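## 4. Storage, handling and the loss of amplitude

Sections 2 and 3 dealt with watches in regular wear. We now turn to watches that are kept in drawers, safes and shop stock, which make up a large part of what reaches the bench in any repair shop. Owners tend to assume that a watch that isn't running isn't aging. Watchmakers have long said otherwise, but the written evidence is thin, and much of it comes from workshop notes that were never meant to be compared with one another.

### 4.1 Watches and storage conditions

The sample consisted of 72 hand-wound wristwatches, all fitted with the same Tazi movement and all serviced at the Vondinitz workshop before storage. We chose a single movement because earlier attempts to compare storage effects across calibers ran into trouble over beat rate and lift angle. A low reading on one caliber can be quite normal on another, and no correction we tried removed the problem.

Each watch was taken apart, cleaned, oiled and regulated by the same person, Engelbert Baumgartner, using one batch of Tudach train oil and one batch of Tudach mainspring grease. Pallet stones were oiled by hand under the microscope. Worn parts were replaced where needed, mostly third wheels and barrel arbors, and the replacement was written down on the card that stayed with the watch. Crystal and crown gaskets were renewed on every watch whether or not they looked sound.

The watches then went into storage for 18 months, in equal groups, at 3 places. The first group stayed in a steel cabinet in the workshop, away from the window. The second was kept in a bank-style safe with no climate control. The third lay dial up in a display case under shop lighting that was on during business hours. We did not try to hold temperature or humidity steady anywhere. The question was what happens to watches kept the way people keep them, and very few private owners have a climate chamber.

Half of each group was wound once a month and left to run down. The other half was left alone. The habit of winding a stored watch now and then is widely recommended in printed instructions and by dealers, usually with the explanation that it "keeps the oils moving." We could find no study that tested it on a sample of any size.

### 4.2 Readings

All readings were taken on a Prernlow timing machine, with the lift angle set to the value in the movement's data sheet. Watches were wound fully and left to settle before the first reading, so that the very high torque of the first turns of the barrel did not enter the results. Readings were taken dial up, dial down and in the vertical positions, then repeated on the following day at a lower state of wind. This gave 1160 usable readings over the whole period. A reading was thrown out if the machine lost the signal or if the trace showed a doubled line, which on this movement nearly always means that the microphone clamp has touched the crown.

Catarina Mendes took the readings before storage and Misaki Tsuji took those after it. Tsuji was not told which watches had been wound. The cards were sealed in envelopes and opened only when the last watch had been measured. One card turned out to be in the wrong envelope, and the mix-up was settled from the serial number on the mainplate.

The machine itself was checked against a quartz reference at the start of each session. Amplitude is harder to check than rate, because the machine works it out from the timing of the escapement noises and from the lift angle that the user enters. An error in the lift angle moves all amplitudes in the same direction. Since we are interested in the change from one date to the next, such an error matters less here than it would in a study of absolute values – but readers who want to compare our figures with their own should bear it in mind.

### 4.3 Results

Amplitude was lower after storage in every group. The loss was smallest in the steel cabinet and largest in the display case. The safe fell between the two and lay closer to the cabinet. The order was the same in the horizontal and the vertical positions, though the vertical readings were more spread out, as one would expect given the added friction at the balance pivots.

Monthly winding made little difference in the cabinet and the safe. In the display case it made a difference in the direction opposite to the usual advice: the watches that had been wound lost slightly more amplitude than those that had been left alone. We don't want to make too much of this. The gap was small, and two of the wound watches in that group had below-average readings to start with. Still, nothing in our results supports the claim that a monthly winding protects a stored watch.

When the movements were opened, the oil at the train jewels looked much the same in the wound and unwound watches. Most of the visible change was at the pallet stones, where oil had drawn back from the working face in many of the display case watches. In some it had spread along the body of the stone. Baumgartner graded the condition of the oil by eye on a simple scale, and Sherif Benkirane graded it a second time from microscope photographs. The two gradings agreed for most watches. Where they differed, Benkirane's was nearly always the harsher.

Rate was affected far less than amplitude. Many of the watches that had lost amplitude would have passed an ordinary check at the shop counter, where rate is often the only thing looked at. A buyer who is told that a stored watch "keeps good time" has learned little about the state of its oil.

### 4.4 Handling between storage and bench

A weakness of the study is that the watches had to be moved. The display case group traveled farthest, from the shop to the workshop by car, and it is fair to ask whether some of the loss we put down to light and warmth came from shaking on the way. To test this, Baoshan Ren took a few freshly serviced spare movements over the same route and back, cased and packed in the same way. Their readings did not change beyond the normal scatter of the machine. Ren also repeated the trip with the watches crown down, which is a less favorable position, with the same outcome.

Handling at the bench is another matter. Pressure on the case back while the watch is put into the microphone clamp can disturb a thin case, and on this model the case back sits close to the automatic-ready bridge. Tsuji and Mendes used the same clamp and the same order of positions, but they did not measure the force with which the clamp was closed. A clamp with a set spring force would be better, and we would use one if we did the work again.

**Figure 1.** Two-finger gripper holding a paper food tray with a red glazed donut.
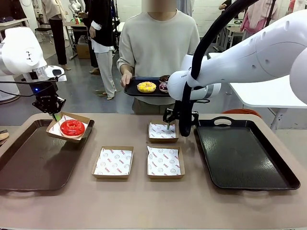
Magnetism was checked before each reading with a small compass and, where there was doubt, with a field meter. A few watches from the safe group showed a weak effect on the hairspring and were demagnetized before measurement. This was done for the readings after storage only, as none had shown any effect before. The source was most likely the locking bolt of the safe door. Taking these watches out of the sample does not change the order of the groups.

### 4.5 Discussion

The most useful finding for the trade is probably the plainest one. Light and warmth in a display case appear to do more harm to the oil than standing still does. Dealers who keep serviced stock on show for long periods should not treat the date of the last service as a guide to the present state of the movement. A short amplitude check before sale takes little time, and most shops that have a timing machine can do it without opening the case.

We can't separate light from warmth with the data we have. The lamps in the case gave off both, and the crystal and dial shield the movement from light to a degree that is hard to judge. The small display windows in some modern case backs would let in more, but none of our watches had one. A further trial with the same movement in solid and glazed cases would settle part of this.

The result also depends on the oil. Tudach train oil is a common choice in the workshops we know, and it may behave differently from older natural oils or from thicker synthetic ones. Surface treatment of the pallet stones before oiling, which is meant to stop the oil from creeping, was not used here. Many workshops skip it on ordinary hand-wound movements and so did Vondinitz at the time. Baumgartner has since begun to treat the stones on all watches that are going back into stock, and readings from those watches will be added to the tables when their storage period is over.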